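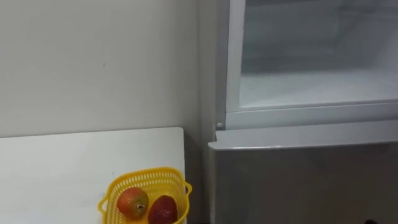 Poste d'essai « rangement au froid » : corbeille de mangues sur la table, compartiment supérieur ouvert.

Évaluer un robot sur une tâche ménagère : ranger des fruits au réfrigérateur
Annelies Pfister, 14 janvier 2020

Une machine peut-elle ranger les courses ? La question est trop large pour être testée. Le protocole Liltunora la réduit à un transfert d'objets entre une corbeille et un compartiment, porte déjà ouverte.

Matériel
- un réfrigérateur à deux portes superposées
- une table placée contre le mur, à côté de l'appareil
- une corbeille ajourée et deux fruits de forme irrégulière
- un bras à pince souple, charge utile de 900 g

Étape 1. Fixer la position de la corbeille
Placer la corbeille près de l'angle avant de la table, côté réfrigérateur. Relever sa position avant chaque série et ne plus la déplacer.

Étape 2. Régler la perception
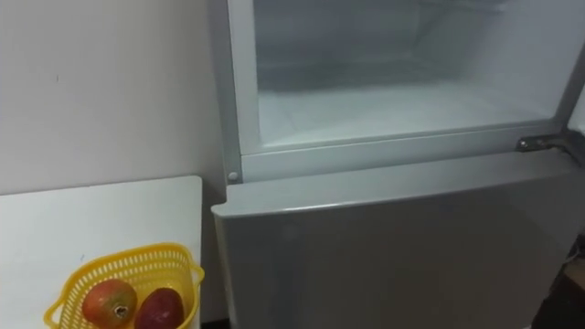 La segmentation échoue le plus souvent sur les surfaces claires et peu texturées. Nos caméras de profondeur y renvoient des valeurs manquantes, et le planificateur Gundetti les traite par défaut comme de l'espace libre. Le plastique jaune de la corbeille se détache bien du plateau blanc ; le rebord gris argenté du compartiment et ses parois pâles se distinguent beaucoup moins. Saisir donc à la main la hauteur du rebord inférieur dans le modèle de collision, avec une marge de 3 cm.

Étape 3. Saisir
Aborder le premier fruit par le dessus. Deux mangues côte à côte laissent peu de place aux doigts : limiter l'ouverture de la pince et interdire tout contact avec le bord de la corbeille.

Étape 4. Déposer
Franchir le rebord à l'horizontale, descendre, ouvrir la pince au contact. Un fruit lâché de plus haut compte comme un échec.

Étape 5. Noter
Effectuer 40 essais par réglage. Arrêter la série après trois échecs consécutifs. Chez Brendlow, une série complète prend presque 3 heures, remises en place comprises.

L'ouverture de la porte fait l'objet d'une fiche séparée (méthode Grabner). Tant que les deux épreuves ne sont pas enchaînées sans intervention, inscrire « tâche partielle » dans le rapport.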